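3.2 Sorting small things at the table

Figure 2. A compartment box and one loose item on a white board.
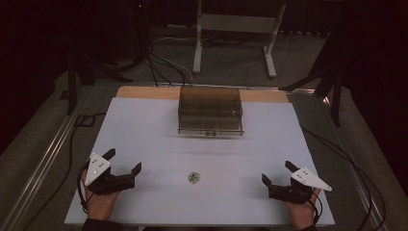

Sorting is one of those household jobs that people hardly think to mention, and yet it came up in 661 of the 1398 diary entries gathered for the Gradum study – coins, buttons, beads, the odds and ends from the kitchen drawer. Rutkowska and Lobo suggest that people sort more readily when they can see where a thing might go before they pick it up, and we have a good deal of sympathy with that view. A tinted but see-through box like the one in Figure 2, with its thin partitions showing through the walls, lets the eye settle on a compartment early, while a small round item lying by itself on a plain white board is easily found. Our 18 households in Buneck mostly kept their boxes at the far side of the table, well clear of their elbows.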